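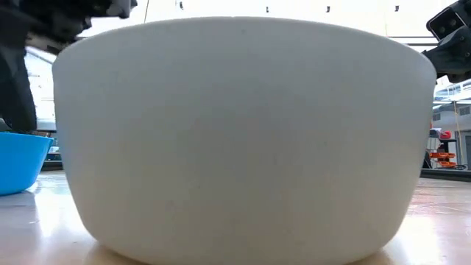

Stopping the slow creep: tips for bowls, grippers and shiny tops

Posted August 30, 2019 by Anil Panicker

If your two-arm setup has started missing the bowl, don't retrain anything yet! Ours at Cosgrove went wrong in the dullest way possible, and I love a dull fault because you can fix it with a damp cloth and a strip of tape.

The bowl was walking. Every time a gripper brushed the rim, it slid a hair across the polish, and the arm kept going to the old spot. By cycle 161 the left fingers came down squarely on the rim, the wrist joint faulted, and everything stopped with a horrible crunch (the bowl survived, the fingertip pad didn't).

What works for us now:

Wipe the surface and the foot of the bowl before each run. Dust on a glossy finish is as good as ball bearings.

Cut a ring of thin silicone drawer liner to fit under the foot – mine is 12 cm across. Trim it so no finger can catch an edge.

Mark the bowl's home with four bits of low-tack tape. If it has left its marks, stop and put it back.

Set the force limit low for anything near a rim. We had ours at 60 newtons, far too generous for crockery, and I've brought it right down.

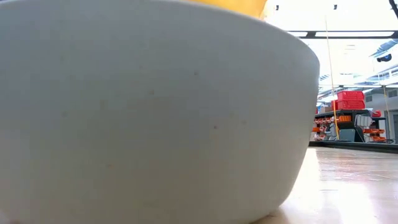
Fingertip pads wear faster than you'd think, so look at them whenever you change the load. While you're down there, get your eye level with the bowl. From that low the big white wall hides whatever is inside or behind it, apart from a sliver of yellow over the rim, and that sliver is a lovely cheap gauge. Anything poking above the rim is something a moving finger can hook, and a hooked finger drags the whole bowl. Raise your approach height to clear the contents as well as the rim.

One safety note, and please take it seriously. After a fault, press the emergency stop before you reach in, even if the arm looks dead. Ours sat limp, then twitched when I cleared the message. Hands out first, then reset, then a slow pass with nothing in the fingers.

Next up: spoons, and how to keep them from spinning in the grip!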